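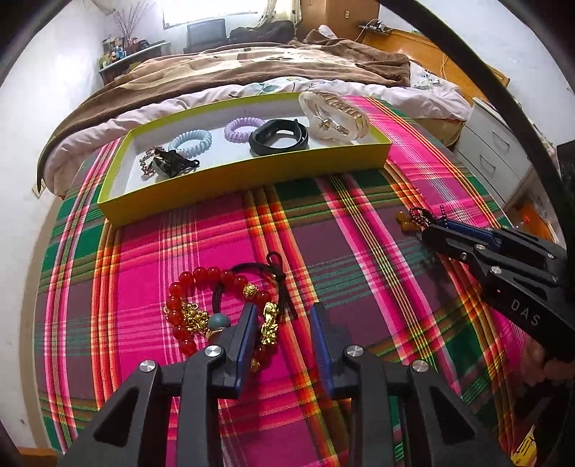
A member of the Stiltby workshop asked, before the loan period had ended, whether the Addo Home Sorting Plan could be completed by someone with no fixed robot arm and no bench. The answer is yes, within limits that this review will set out. The plan is written for two-finger hand-held grippers used at home, and it assumes a flat surface, a box, and a supply of small household objects.

Equipment Review: Addo Home Sorting Plan
Stiltby Shared Workshop, Equipment Library
Posted 05/08/2022

Scope of the review

The Equipment Library reviews kits and printed plans before adding them to the lending shelf. The Addo plan was borrowed from the Rorberg tool exchange and used over four weeks in August of last year, then again this spring with the corrected pages. All work was carried out in members' homes. The grippers are not supplied with the plan and are not rated here.

What is supplied

The plan consists of a 34-page spiral-bound manual, a set of layout cards, a roll of matte marking tape, and a record book. The price at the time of purchase was 70 dollars. Builders provide their own box, cloth, and objects. The manual recommends a shallow box with a pale interior and a cloth with a strong pattern. The reason given is that a sorting routine developed on a plain surface often has to be revised when it is moved to an ordinary room.

The build

The main project is a small sorting station for two grippers. The builder marks out a pickup area on the cloth, sets the box behind it, and works through six exercises. Objects are moved from the cloth to the box and from the box to the cloth, first with one gripper and then with two. The record book has space for the object, the approach angle, the grip point, and the outcome.

Setup is simple and the diagrams are clear. The layout cards are printed on heavy stock and lie flat. The marking tape was less satisfactory. It does not hold on woven fabric, and the manual makes no mention of this. Our users replaced it with basting thread, and the library copy now includes a spool.

The station does not need a dedicated room. One user set it up and cleared it away each evening without difficulty. The manual asks that the box be returned to the same position each time, and a pencil outline on a sheet of card placed under the cloth is sufficient for that purpose.

Choice of objects

The object list is the strongest part of the plan. It favors things already found in a bedroom drawer: beaded bracelets, coiled hair ties, a fitness band, a bangle in a clear case. These differ in how they bend and how they reflect light. A bracelet tangled with a cord is a fair test of whether the operator has chosen a grip point or has simply closed the fingers on the nearest bead. The manual gives a full chapter to tangled items and advises that they be left tangled for the first two exercises.

Clear cases receive too little attention. They are treated as rigid blocks, although a thin plastic case may flex under the pads. A note on closing force would be useful, and the library has written to Addo with that request.

Users should also take care with items of value. The manual's general warning about scratched surfaces appears only on the last page. It belongs at the front.
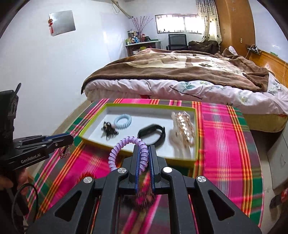 According to one borrower, the coil hair tie exercise is placed too early and should follow the work with stiff objects. The reviewers considered this comment and agree in part. A coil hair tie stretches when it is pulled and may be held by a single turn of the coil or by several, and the record book provides only one line for the grip point. A beginner will find it hard to describe what was done. On the other hand, the exercise shows early on that a soft object can be held upright between two pads without being crushed, and several users reported that it changed how they approached the remaining tasks.

A reasonable compromise is to attempt the hair tie at its printed place in the sequence and to repeat it at the end. The two sets of notes can then be compared.

Two-gripper work

The last two exercises call for a second gripper. The manual allows one person to hold both or two people to hold one each. The instructions for the first arrangement are complete. Those for the second are brief and do not say who moves first when both grippers approach the box. Our users adopted a spoken signal. The corrected pages add a paragraph on keeping the arms of the two grippers apart, but the accompanying diagram was not redrawn and still shows them crossing.

Space should be considered as well. A small table is adequate for one gripper. With two, the operator's elbows need more room than the layout card suggests, and furniture close to the side of the working area becomes an obstacle. The manual would benefit from a stated minimum clearance.

Comparison with similar plans

The library also holds the Brundosley Bench Course, which covers related material with machined blocks and pegs. The Brundosley course is better organized and its record sheets are easier to read. It requires a workbench and a clamped board, however, and its objects are all rigid. Members preparing to build a fixed sorting arm may prefer it. Members who want practice with soft and irregular items should borrow the Addo plan first.

Durability

The manual and cards have been through nearly 70 evenings of use. The spiral binding is sound. The corners of the cards have softened, and one has been replaced with a photocopy. The record book is full. Refills are sold separately, but plain ruled pages serve equally well.

Recommendation

The Addo Home Sorting Plan is approved for the lending shelf and may be borrowed for up to four weeks. It is suitable for adults and for supervised younger members. The correction pages are kept in the front pocket of the manual and must be returned with it. Borrowers are asked to read the note on clear cases before beginning the third exercise.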